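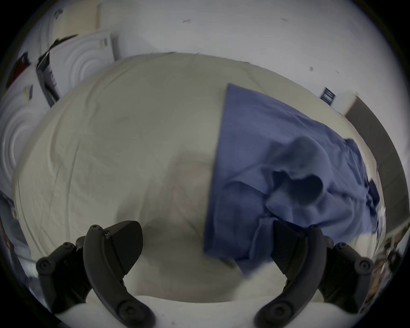

Feltport Residence Services
Housekeeping and Linen Support
Ticket 3000-21
Subject: Fitted sheet does not stay flat; blue cloth found bunched on bed
Location: Guest room 15
Submitted by: Zarmeena Hashmi, Room Standards
Assigned to: Erdal Akbulut, Linen Supply
Priority: Normal
Status: Closed

Report as submitted

During the December room review, the bed in room 15 was found not to meet the presentation standard. The cream sheet showed long creases toward one side and fainter diagonal creases elsewhere. The blue cloth was lying in a heap over one half of the bed. One edge of it was straight and neat, but the remainder was rumpled. 

The room attendant states that the bed was made in accordance with the posted instructions. This is the third report for this room. Linen Supply is asked to determine whether the fault lies with the sheet, the mattress or the method of making the bed.

Zarmeena Hashmi

Entry 1, 9:20 a.m., E. Akbulut

Ticket accepted. Please confirm whether the sheet is from the Hakoneo stock or from the older Tanoli stock. The supplier name is printed on the laundry tag at the foot end. Please also confirm whether the mattress in this room was replaced during the fall program.

Entry 2, 10:05 a.m., Z. Hashmi

The tag reads Tanoli. The mattress was replaced in the fall with the deeper Drukada model.

Entry 3, 11:40 a.m., E. Akbulut

The bed was stripped and inspected. The following was recorded.

Mattress: level, no damage, correctly seated.
Sheet: clean, no tears. Elastic sound at all corners. Corner pockets are 3 inches too shallow for the current mattress.
Blue cloth: clean, hem intact. No fault found.

The sheet was refitted twice. On each occasion it lay flat at first, and the creases returned when a person sat on the side of the bed and stood up again. The Tanoli sheets were purchased for the previous mattresses and should have been withdrawn from this floor when the new ones were delivered.

Entry 4, 1:15 p.m., E. Akbulut

A Hakoneo sheet with deep pockets was fitted. The sit test was repeated and the sheet remained in place — no long folds formed along the side. The blue cloth was shaken out, laid with its straight edge parallel to the side of the mattress, and smoothed from the center outward.

Entry 5, 2:30 p.m., Z. Hashmi

The bed has been reviewed and accepted. One question remains regarding the blue cloth. The posted instructions do not state whether it should be tucked in or left to hang, and attendants have been following different practices.

Entry 6, 2:50 p.m., E. Akbulut

The cloth is to be left untucked at the sides and tucked at the foot only. If it is found bunched, it should be removed completely and laid again. Pulling it straight from one side tends to drag the sheet beneath it. The posted instructions will be amended and a copy sent to Room Standards.

Resolution

Cause: sheet pockets too shallow for the replacement mattress.
Action taken: sheet exchanged; blue cloth laid again.
Further action: remaining Tanoli fitted sheets on this floor to be returned to the linen room and relabeled for use on the older mattresses only. Erdal Akbulut is responsible.

Closed by Z. Hashmi, 3:10 p.m. Requests to reopen should be made by reply to this ticket, quoting the room number and the name on the laundry tag.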